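Friday, first thing

Birthday list again. Bristholm wants the shared shop calendar cleaned up before November, so I merged the Greditz sheet into ours. 104 names went in. Three pairs came out sharing a day, plus Bustamante, who now has two birthdays a month apart and has been accepting cake on both.

Fixed so far:
- day and month swapped on the Greditz rows (all of them, naturally)
- my own entry, which had me turning 80 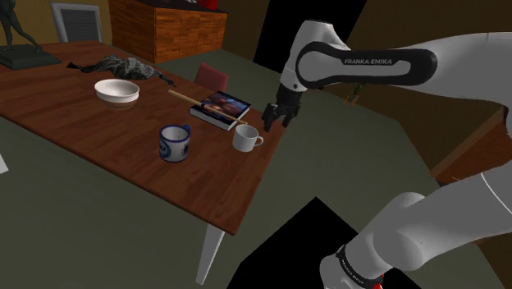 Arm by the table corner, gripper at the table's edge.

Still open: wedding anniversaries. Somebody added a column for them years ago and some 30 people filled it in, a few with a question mark. I'm leaving the question marks alone. That is between them and their spouses.

Reminders go out at 8 a.m. the day before. I tried same-day last year and the card for Brokotia reached the front desk after everyone had gone home.
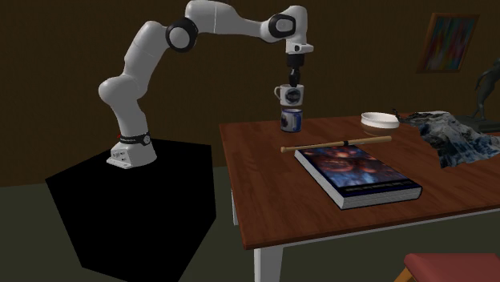 Begoñe Aguirre wrote underneath that the day before is no good for Monday birthdays, as the reminder lands on Sunday and she doesn't read mail on Sunday, and could twins please get a card each this time.

Fair on both counts. Moving Monday reminders back to Friday. Need more cards.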